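Hatitz button and bead list — read me first

Hi! I'm Francine Beaulieu and I've been keeping this list since April, mostly at night, with a mug of tea going cold beside me. It's a plain spreadsheet of the vintage buttons I've catalogued, 1,918 rows of them at last save, and you're welcome to use it for whatever you like.

What's in the file

One row per button style. If I own a whole card of the same one, it still gets a single row and the quantity goes in its own column. The columns are: id, colour, material, holes, diameter_mm, source, quantity, notes. Diameter is measured across the widest point with callipers — fancy shapes like the little Scottie dogs are a bit of a fudge, sorry.

Colour is my own eye and I'm stubborn about it. "Grey" covers everything from dishwater to nearly black. Olumide Afolabi has argued with me over the greens and I've put his version in the notes column where we couldn't agree.

Material is where I'd go carefully. I can tell shell from glass without any trouble, but casein and early plastics fool me all the time. Anything I haven't tested says "unsure", and I'd much sooner you left it that way than guessed.

Known problems

Rows with source "Cullness" came from an estate lot and had been mixed up before I got them, so don't read anything into which ones sit together. There are 33 rows with no diameter at all (I'd sewn them onto a cardigan by then, and I wear that cardigan). Holes is 0 for shank buttons, which caught Joni Suominen out when she was making her chart, so please don't treat it as missing!

What changed on Wed 6 October

Fixed eight duplicate ids, split "cream" from "ivory" and then put them back together again. Dewanti Sopacua sent the spelling fixes. Thanks, Dewanti!

Using it

Copy it, chop it up, print it out for your guild. A mention is nice but I won't chase you. If you spot a wrong one, send me the id and a note on what you think it should be, and please don't renumber the rows in your copy first or I'll never match them up.
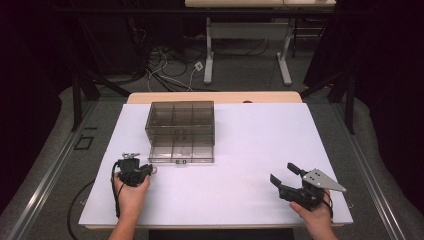 Next up is the glass from Dresance, which I'm hoping to have typed in before the craft fair, and after that I'll finally tackle the buckles — they'll get a separate file with their own columns.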